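Reder reports result for robot training with hand-held grippers

CLULLVILLE, June -- Reder has published results from a method that teaches robot arms using recordings made by people carrying a hand-held gripper. No robot is needed while the recordings are made.

The team collected 3,021 demonstrations at workplaces in Clullville and Matheson. After automatic checks for lost tracking, 2,724 were kept for training. A policy trained on the full set completed over 100 test runs on 2 arms that had played no part in the recordings.

"We wanted recordings from ordinary rooms, with people going about their day," said Torquil Farquharson, who led the work. "Labs are tidy, and a robot trained in one gets confused easily."

The gripper carries its own camera and a cube printed with a square black-and-white marker. Office furniture, plants and co-workers stay in view as the operator moves.
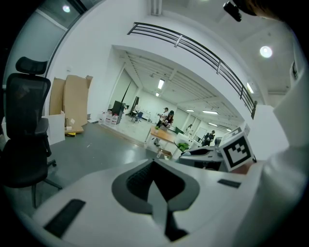 Next steps

Reder will repeat the trial at its Florach site, using the same gripper and a new group of operators -- most with no robotics background. The checking software will be released after that trial.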